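Open day at Drumham: two grippers, one simulator and a lot of coffee

Posted 7 July 2025

I drove 135 miles to Drumham because the invitation promised a "side-by-side gripper comparison on real produce." I have been to enough of these to know that side by side usually means one after the other, with lunch in between. Lunch was good.

The lab takes up the back half of a former furniture showroom. They were comparing the Tado, a plain two-finger parallel gripper, with the Salminen, which has soft pads and costs a good deal more. Both were bolted to the same model of arm, which I appreciated. What I didn't appreciate was that each gripper had its own operator, and the one running the Salminen had clearly spent longer tuning it. When I asked if they could trade places, I was told the schedule was tight.

Helmi Pelkonen runs the test program and was the most candid person in the building. She said the soft pads do better on ripe fruit and worse on anything with a hard edge, and that they wear. How fast? She wouldn't give a figure until the September runs are finished. Fair enough, but the handout on the front table already says "long-life pads," and somebody approved that.

I watched 7 picks with each. The Tado dropped 2, both of them plums. The Salminen dropped none, but it took so long to settle before each close that I started checking my watch. Seven tries tells you very little either way, and I wouldn't buy anything on the strength of it.

After lunch we moved to the controller side. Donano is their in-house software, and most of the tuning now happens in simulation before anyone touches a real arm. The demo put mixed items on a tabletop and had the arm line up on one of them with the fingers open.
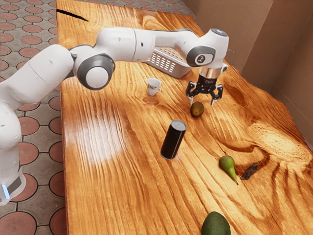

Simulated tabletop in Donano, gripper open over the small round fruit.

I'll give them credit for the clutter. A pear on its side, a can and a cup on a saucer is closer to real life than the neat rows of cubes I usually get shown. The wood grain is lovely too, though I would trade all of it for a straight answer on friction. How does the simulator decide when a soft piece of fruit slips? The reply was that contact settings are "matched to hardware" – matched by hand, when I pushed, and by one person.

They also couldn't tell me how often a grasp that works in Donano fails on the bench. Helmi said they log both but haven't lined the records up yet. To me that is the whole comparison, and I'd have given up the tour of the machine shop to see it.

The last hour was cameras, 3 of them, on a bench under very flattering lights. I asked to have the blinds opened and they did it, and the depth picture on the cheapest one went to pieces near the window. Best demo of the day.

Parking is behind the building. Bring a sweater, the test hall is cold.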